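**Dusari Two-Arm Kit -- Evaluation Progress Report**
Prepared for the Boyer equipment fund
Reporting period: to the end of November

The grant paid for 2 kits, the spare finger sets and the first year of the supplier's support plan. Both kits are installed and in daily use. This report covers setup, the cloth handling trials and what we plan to do before the final review.

## Setup

Assembly followed the printed guide except for the cable routing, where the guide still shows the older base. Zorell, the reseller, sent a corrected page when we asked. Calibration takes one person a morning the first time and much less after that. The control software installed without trouble on our existing workstation, so the money set aside for a new one has not been spent. We would like to move it to consumables.

## Cloth trials

Towels were the first item on the test plan. They are cheap and easy to replace, and they show up weak points in a gripper quickly. We logged 1489 attempts in the period, counting each pick, fold or flatten as one attempt. 168 of those were stopped by the operator, mostly when a finger caught more cloth than intended or missed the layer altogether.

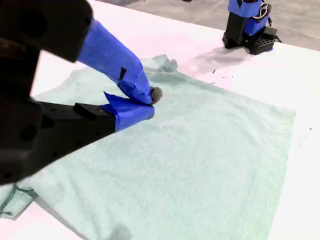 *Fingertips closing on a pale green towel, with the second arm in the background.*

Thin cloth remains the hardest case. The stock fingertips are smooth and slide over terry unless the arm presses down quite firmly, and pressing down firmly drags the towel out of position. We have been wrapping the fingers in tape. It is a stopgap -- the wrap loosens with use and has to be redone, and the grip changes a little each time. Cultell makes a molded finger cover that fits this gripper, and we have asked for a quote.

## Reliability and support

One wrist motor was replaced under warranty. The part arrived within the week and the swap needed only the tools in the kit. Support answers by email the same day if we write before noon. The manual is weak on error codes, and we now keep our own list.

## Spending

The kits and support plan came in on budget. The only extra cost was $400 for spare cables and a second power supply, taken from the contingency line.

## Next period

- Fit the molded covers to one kit and leave the other taped, then repeat the towel tests on both
- Start on shirts and pillowcases
- Send Zorell our list of corrections to the manual

We are not ready to recommend a larger order. The arms have held up well enough, but the decision depends on the finger covers, and we expect to have those results for the final review.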